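# Can a robot do my chores yet? Questions I keep getting

I write about home and shop robots, and my inbox has turned into the same dozen questions on a loop. So I finally put the answers in one place. I'm a fan of this stuff, but a grumpy fan, and I pay for my own gadgets. Last updated Oct 6, 2026.

## So, can I buy a robot that tidies the house?

No, not one I'd tell a friend to buy. You can get a vacuum that does floors very well, a mower that does grass pretty well, and a handful of arms that do one job on one counter. A machine that walks into a messy room and leaves it neat? I haven't met it. I've met some that leave it neater, slowly, if you've picked the room and the mess for them.

## But I saw a video of one folding towels!

Me too, and it was great! Look in the corner for a little tag that says "4x" or "10x." Then look for a cut. Then ask if a person was steering it from the next room (the word to search for is "teleoperated"). None of that makes the video a fake. It does mean you're watching a good day.

I folded along with one of those clips this summer. It took the robot five minutes to do a shirt I can do badly in ten seconds.

## What's so hard about clearing a table?

Everything my grandmother would call easy. Picking up one bottle in the middle of a bare table is mostly solved. Picking up that same bottle when it's near the edge, with a pot of flowers beside it and a drift of paper behind it, is a different job. The fingers have to get in without bumping anything, squeeze hard enough to hold and softly enough not to crush, and then the bottle has to go somewhere sensible. Where does a bottle go? You know. The machine has to be told, or has to have seen a lot of tables.

Paper is worse. A booklet lying flat gives a gripper almost nothing to pinch — you and I slide it to the edge with a fingertip and don't even notice we did it.
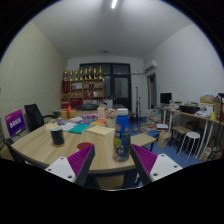

*Two fingers, one blue bottle, and a tableful of papers still to go.*

And that's a nice table, by the way! There's light, there's a bit of room around the mug. I've got a kitchen counter that would make a robot cry.

## Why do so many grippers have soft, ribbed fingers?

Forgiveness. A hard metal claw has to be lined up just right. Something with a little give can be slightly off and still get a hold, and ridges can help with grip on smooth stuff like plastic. You lose some precision, so the soft kind is usually not what you want for tiny screws. For bottles and mugs I'd take it every time.

## How do these things learn, anyway?

Mostly by copying people. Somebody does the chore over and over, either by driving a robot or by using a gripper in their own hand with a camera on it, and the software studies all of it. The second way is cheaper and you can do it in real rooms, with real junk on the shelves. The catch is that you need a *lot* of rooms. A system that's only ever seen one office gets confused by yours.

## Have you tried one yourself?

Yep. I had a Prirnilari counter arm on loan for a while and kept score, because I'm like that. I gave it 60 pickups of everyday things: bottles, cups, a sponge, mail. It got 48. That sounds good until you picture dropping every fifth thing you touch. Nearly all the misses were mail and anything tucked behind something else.

I also spent an afternoon watching the Hayashi cart restock a shelf at a small parts shop in Cergate, and that went much better. Same boxes, same shelf, same light. The owner told me she still walks past it a couple of times an hour to straighten things.

## So shops will get there before homes?

I think so, and some already have. A shop can change itself to suit the machine — move the bins, pick one size of box, tape a line on the floor. I'm not doing that to my living room and neither are you.

## Should I wait for the Rutia?

It's supposed to go up for order in November, and I've been asked about it more than anything else on this page. I haven't touched one. My standing advice is to wait until regular buyers post long, boring, uncut videos from their own kitchens. If it can handle a table with papers on it, I'll be first in line.

## What chore would you hand over today?

Floors. After that, carrying: moving a bin of stuff from one known spot to another is something wheeled machines do pretty well now.

## Can I send you a question?

Please do! Tell me which room and which chore, and what's usually in the way. I add new answers at the bottom when I get a free evening.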